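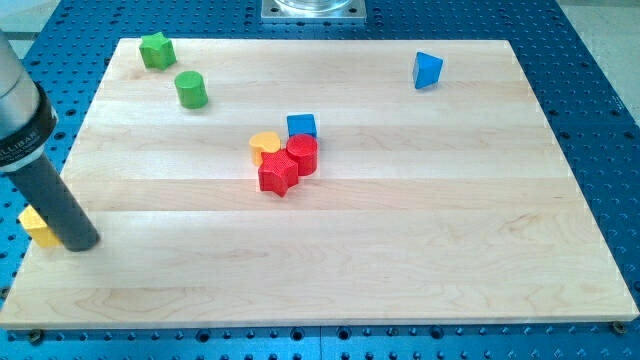

The sorting line at Olemar's toy block plant in Davville ran the same way for 11 years. Painted wooden pieces came off the drying racks in mixed trays, and people at long benches picked them into sets by shape and color. A trained sorter handled roughly 800 pieces an hour at the start of a shift and fewer toward the end.

The first robot arm went onto the floor in December. It was put on a bench of its own, away from the line, and for the first months it sorted nothing that was sold. Stars, hearts, cylinders, cubes and prisms were set out on a maple board, and the arm was taught to approach each one without knocking over its neighbor.

Pieces that touch are the hard case. A cylinder standing alone can be approached from any side. A star lying against a cylinder of the same color offers one or two usable directions, and the vision software has to decide first where one piece ends and the other begins. Kilian Bachmann, the process engineer in charge of the bench, keeps a log of failed approaches. Most entries concern same-color contact, and red on red accounts for more of them than any other pair.

"A sorter pushes the pile with the side of her hand and the problem is gone," Bachmann says. "We ended up programming the push."

The push was proposed by Pak-hei Kwan, who worked the benches before moving to the cell. Kwan's job title is now cell operator. The work consists of setting out test layouts, checking the calibration of the arm against fixed points on the table, and entering corrections when a new shape is introduced. Calibration is done at the start of each shift and again after any change of tool. Kwan received 90 hours of training, part of it at Grabner, the integrator that supplied the cell.

The pay grade for the new post was disputed. Management first placed it one step above sorter. The works agreement signed on August 20, 2020 moved it up a further step and gave bench staff first refusal on every operator post. It also fixed the rotation: no operator spends a full shift watching the cell, and each one returns to hand inspection for part of the day.

Hand inspection has grown. The arm does not judge paint, and chipped edges or thin coats still go past it unless a person pulls them. Sorters who used to handle every piece now see the finished sets. Several report less wrist pain. Some also report that the day is longer, with less talk at the benches.

The acceptance test calls for 98 percent correct picks from mixed layouts, including touching pieces. A second cell is planned for Olemar's Flidov site, where the trays are deeper and the pieces arrive stacked.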